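The Demance Bell

Ketsara Hemmin had wanted to hear the Demance bell since she was small enough to be carried up the hill in a basket, and now she was finally on the train to Grorkutard with two cheese rolls, a flask and a notebook, and she could hardly sit still.

Her grandmother had told the story so often that she knew it like a song. The bell rang once a year, in November, when the first fog came in over the water. You couldn't see it and you couldn't see the tower, but if you stood on the harbour wall at Frerichs you would hear it come rolling down through the white, and whatever you were thinking about at that moment, you would do before spring. Her grandmother had been thinking about a man called Pisik who mended boats. They were married in March!

"Are you going all the way?" asked the woman opposite, who had a coat the colour of plums.

"All the way," said Ketsara. "For the bell."

"Oh, lovely. I'm Merja Lindqvist. I ring it."

Ketsara very nearly dropped the flask. It had never crossed her mind that somebody rang it (a person, with a plum coat and a return ticket!). She had a hundred questions and asked most of them before the next station. Merja answered every one. There were 243 steps. The rope was as thick as your wrist and had to be warmed in your hands first or it bit. She had been doing it for eighteen years, and before that it was her uncle, and he had been terrible at it.

"Terrible how?"

"He rang it when he felt like it. One year there wasn't any fog at all. Clear as glass, people having picnics. Half the town got engaged by accident."

They laughed so much that the guard looked in. Then Merja said she could use a second pair of arms this year, her shoulder being what it was, and would Ketsara care to come and have supper first?

Would she! 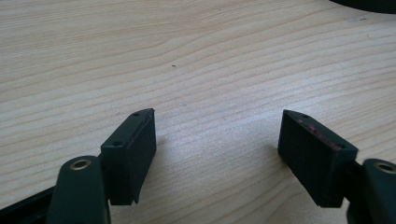
The Tower

Supper was fish soup at Merja's table, pale wood, scrubbed so often you could feel the grain with your fingertips. Ketsara had three bowls. Outside the window the lamps along the harbour went soft, then woolly, then disappeared one after another, and Merja put down her spoon.

"Coat," she said.

They climbed in the dark with one torch between them. Ketsara had never been so out of breath or so happy. At the top there was a round room with a rope coming down through the ceiling, and every window was as white as milk.

"What do you think about," she whispered, "when you ring it? Does it work on you too?"

"Every year," said Merja. "I think about soup, mostly. So I make a lot of soup."

Ketsara took hold of the rope and rubbed it until her palms tingled. She had meant to think about the shop she wanted to open, or learning to swim, or the boy with the bicycle. Her head was full of the stairs and the fog and the wonderful great weight waiting above her.

"Now," said Merja, and they pulled.

She came back to Grorkutard before spring, with two suitcases, and took the room above the bakery. 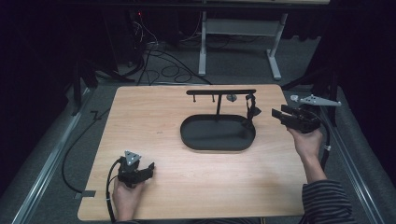
Black stand and oval tray on a light wooden table.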